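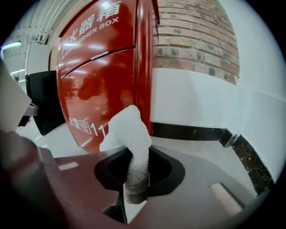 Caring for the extinguisher box: your questions

Welcome to the Wivside building help pages! We get a lot of questions about the red boxes, so we've gathered the usual ones in one place.

How do I clean the outside?
A soft cloth, barely damp, is all you need. The red finish is quite shiny and shows every smear, so go over it again with a dry cloth afterward (we know, it's fussy, but it does look so much nicer). Please go gently over the white lettering.

May I put things on top of it?
We'd rather you didn't, not even a plant or your mail. The lid has to open right away.

I can't read the instructions. What do they say?
The heading is Chinese for "how to use the fire extinguisher," and the little drawings under it are easy to follow in any language. Do take a minute to look at them before you ever need to.

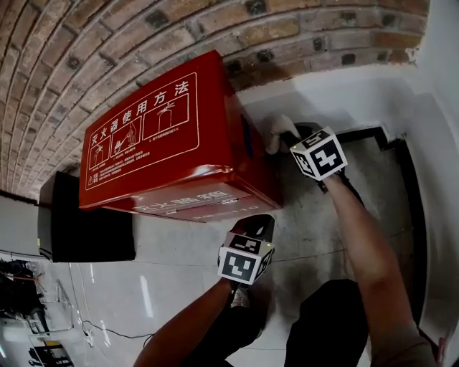

Instruction panel on the red box, by the brickwork

Who checks the extinguisher itself?
The Michalski office does, every January. If you spot a dent or a sticky latch before then, call extension 304 and somebody will come by, usually within 3 days.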